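ok small thread, I've been setting up the grab-and-go corner at Plellura (the snack counter at the bottom of the stairs, if you've ever come in the side door) and I have OPINIONS now

first one: paper on the table. I bought a roll of brown kraft paper, 191 feet of it, and I will never go back to tablecloths. coffee ring? tear it off, new sheet. I also draw on it in pencil when I'm planning where stuff goes, and then it gets tossed

second one: the tiered rack. I fought this for so long!! I had drinks standing in a clump by the register and people would take the front one and knock over its neighbor. got a clear two-tier one from Hidska for 22 bucks and moved the Cokes onto it, the red aluminum bottles, three up and three down. they look so good on there I kind of don't want to sell them 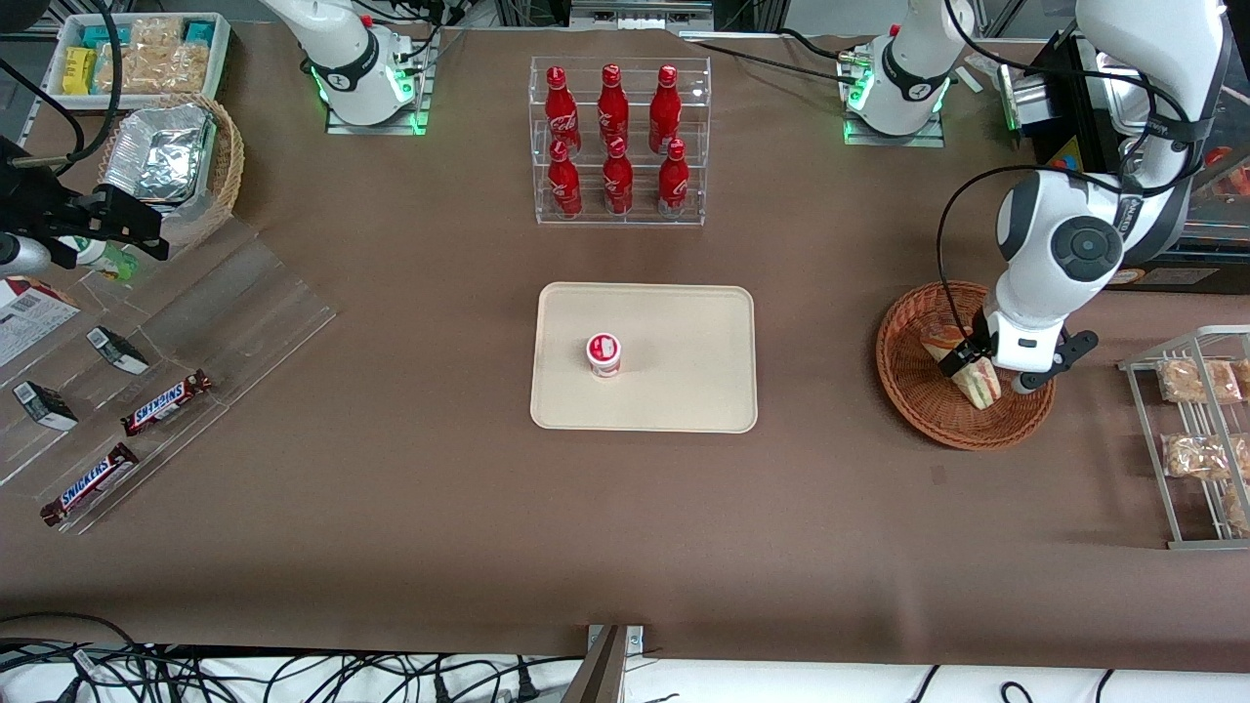
Devendra Sachdeva says sandwiches should never go in a basket, they should stand up in a row with the cut side facing out, and a basket is for rolls. Devendra I hear you. but the triangle packs fall over like dominoes the second someone takes the middle one, and in the wicker they just lean on each other and behave

(I did try the row. I tried it for 2 weeks. I have the egg salad stains to show for it)

what I will give him is that you can't read the labels in a deep basket. so I'm putting a folded dish towel in the bottom to lift everything up a bit, and the veggie ones go on the left, always the left, please stop moving them

third opinion, trays. a cream tray with a little raised edge is the best thing on the whole counter. I set one order on it at a time — cup, sandwich, drink — and slide the whole thing over. before this I was handing people stuff piece by piece like a magician

cups with lids on BEFORE they go on the tray. learned that one at the December open house, some 69 people through the door and me chasing a lid across the floor

Kusum Singhal asked where the napkins went. they're under the counter until I find a holder that doesn't tip over. if you have one you love send me a link, nothing with a spring in it, the spring ones hate me

also still deciding if the cookies get their own basket or share with the sandwiches. leaning toward their own. will report back when I've been to Skundelum and looked at what sizes they have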